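My twice-a-year kitchen safety check, with way too many notes

I do this every October and again when the weather warms up, and my sister has been after me to write it down so she can stop calling me from under her sink. So here's my list, in the order I walk it, with whatever came up this time. I rent out the upstairs at Merkimness (that's what the house has always been called, don't ask me) and there are two kitchens to get through, so I've gotten pretty quick.

1. Smoke alarm, both kitchens. OK.
Pressed the button, got yelled at, moved on. The upstairs one had a fuzzy gray ring around the vents, so I ran the vacuum brush over it. Check the date on the back while you're up on the stool! Mine still has a few years on it.

2. Fire extinguisher. OK, but moved.
The needle's in the green and the pin is in. I had it hanging right beside the stove, and if the stove is what's on fire you don't want to be reaching across it. It's on the wall by the back door now, and I have walked to the wrong spot to look at it twice already.

3. Outlets near the sink. ONE FAIL.
Pushed the test button on each one and plugged in a night light to be sure the power really cut off. The one left of the sink upstairs clicked and the night light stayed on. Taped over it until the electrician comes.

4. Cords and plugs. FIXED.
The toaster cord had been resting against the side of the toaster and had a shiny soft spot on it. Toaster's gone. I bought a Plallodia one at the hardware store, and the cord is so short it can't get into trouble.

5. Range hood filter. DISGUSTING, then OK.
I'd put this off. Hot water, dish soap, a good scoop of baking soda, and an hour of pretending it wasn't there. Grease up there is fuel, so do it even if you hate it.

6. Refrigerator. OK.
I keep a thermometer on the middle shelf overnight and read it before anyone opens the door in the morning. You want 40 or under. Then I do the paper test on the seal: shut a dollar bill in the door and tug, and if it slides right out the gasket is tired. Do it in several places, the bottom corner on the hinge side is the one that goes first on mine. Wipe the folds with warm soapy water, and look at the floor for any damp while you're down there.

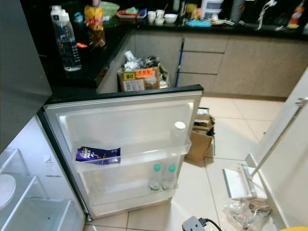 Edit Veres wrote to me after my last list that I was skipping the coils, and that a fridge can pass the dollar test and still run hot because the back is wearing a sweater of dog hair. She does hers every 7 months, pulls the plug first, and uses the long skinny brush.

Fine, Edit! Coils are on the list now. I pulled the plug, took off the kick plate, and got out enough fluff to build a second dog. Took me twenty minutes and my back is still talking about it.

7. Under the sink. ONE NOTE.
Ran the water hard, then felt along the trap with a dry paper towel. Downstairs was fine. Upstairs the towel came back with a wet spot, so I snugged the nut by hand and I'll look again in a week. I also moved the drain opener up to the high cabinet, away from the bleach.

8. Stove anti-tip bracket. OK.
Tip the stove forward a little from the back and it should catch. Please check this one if you have kids who climb.

9. Exit path. NEEDS WORK.
The recycling was in front of the back door. It's always in front of the back door.

Still open: the outlet, the drip, the recycling.

Comments

Musia: You should add the dishwasher hose. Mine let go while we were out and the floor cost us more than 2,000 dollars.

Kermani: Does the dollar test work on a chest freezer? Mine slides out in one corner but the food is rock hard.

Musia: Try warming the gasket with a hair dryer on low, Kermani. It fixed my corner.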